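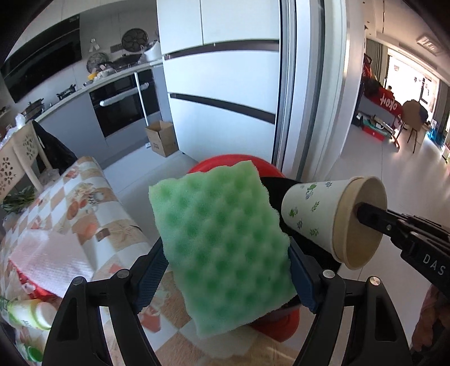 Green sponge held between the finger pads, dining table site.

Zavbridge progress note, Sep 14, 2024
To: Elvira Villanueva
From: Nisha Pal

Grasp planner: rewrite merged. Soft objects now get their own width limit so the fingers stop crushing them. Replan time down to 70 ms, was way over budget in April. Still slow when the table is cluttered, segmenter merges items that touch and the planner then aims at the 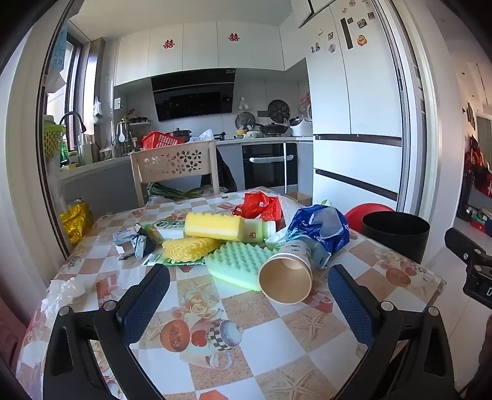 middle of the clump. Trying a depth-edge split for this, 8 of 12 replay logs pass so far. The other four are all thin packaging, no fix yet.

Tooling: Emau log viewer works, timestamp bug is fixd. Docs not started, sorry.

Next: finish the split, rerun all logs, tag a release. Need 10 more GPU days from you, pls confirm.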